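4.3 Mounting the switch and connecting the patch cables

Applies to the Cuadros training rack and to open two-post and four-post racks of the same hole pattern. Sections 4.1 (leveling) and 4.2 (grounding) must be complete before you begin. Keep the Ulard parts bag within reach. It holds the cage nuts, the rack screws and the cable labels.

Tools: cage nut tool, No. 2 Phillips screwdriver, flashlight, label pen.

CAUTION: Do not connect power to the switch until step 14. Leave the power strip switched off at the wall.

Mounting the switch

1. Choose the rack position. The switch goes near the top, with free space above it for air.

2. Mark the square holes on the left and right rails. Count the holes from the top on both sides. A switch mounted one hole out of level puts strain on its ears and makes the ports hard to reach.

3. Fit the cage nuts from behind the rail. Squeeze the nut, seat one lip, then press the other lip in with the tool. Do not use a screwdriver blade as a lever.

4. Attach the two mounting ears to the sides of the switch with the short screws supplied by the switch maker. Longer screws can damage the board inside.

5. Lift the switch into place and start all four rack screws by hand. Tighten the lower pair first, then the upper pair.

NOTE: If a screw binds before it is fully in, back it out and check that the cage nut is square in its hole. Cross-threaded nuts must be replaced.

Preparing the cables

6. Lay out the patch cables and sort them by color. In the Cuadros rack, blue is used for the user network. Record any other color on the port sheet before the cable is installed.

7. Label each cable at both ends, four finger widths behind the boot. Write the port number and the room number. Do not wrap a label over the boot itself.

8. Inspect each plug under the flashlight. The gold contacts should be even in height and free of dirt. Check that the latch is whole and springs back when pressed. Cut the plug off any cable that fails and send it for re-termination.

Connecting to the switch

9. Hold the cable by the connector. Bring it to the front of the rack in line with the port and keep the cable behind it slack.
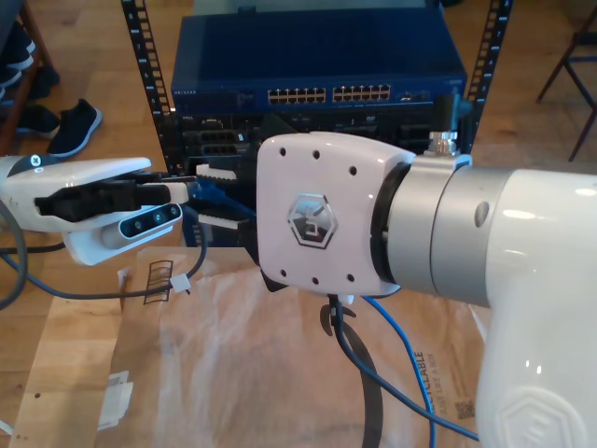

Figure 4-6. Blue patch cable held at the connector, Netgear switch in the rack.

10. Turn the plug so that the latch faces the latch slot of the port. On switches with two rows of ports, the upper and lower rows are often reversed. Look before you push.

11. Push the plug straight in until the latch clicks. Pull back gently on the boot. A seated plug does not move out.

12. Fill the ports from left to right and enter each one on the port sheet. Leave the last two ports open for service use.

CAUTION: Never force a plug that stops partway. Remove it, check the angle and the latch, and try again. Bent port contacts cannot be repaired on site.

13. Dress the cables to the nearest side with hook-and-loop ties. Keep the bends wide. Do not use plastic zip ties on patch cables, and do not run cables across the front of another unit.

14. Switch on the power strip. Wait for the switch to finish its self-test, then check the link light of every port in use. If a light stays off, see Table 4-2.

Connecting equipment with a recessed port

Some equipment has its network port set back in an opening in the housing. The port can be hard to see once a hand is in front of it, and the plug must be lined up before it enters the opening.

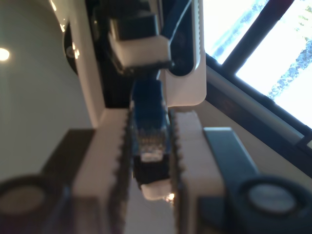
Ulultetti Annex, February

15. Find the port with the flashlight and note which side the latch slot is on. Do this before you pick up the cable.

16. Grip the plug on two opposite sides and keep it parallel to the opening. With a plug held upright, check the line from the front and again from the side.

17. Advance the plug slowly. If it touches the edge of the housing, withdraw it fully and line it up again. Do not slide it along the edge to find the port.

18. When the latch clicks, let go of the plug and test it with a gentle pull.

NOTE: To remove a plug from a recessed port, press the latch all the way down before pulling. Pull on the plug or the boot, never on the cable.

19. Sign the port sheet and place it in the sleeve on the rack door or side panel. Send a copy to Giuliana Correa for the Sturnusora cable register.

Continue with section 4.4, Switch settings.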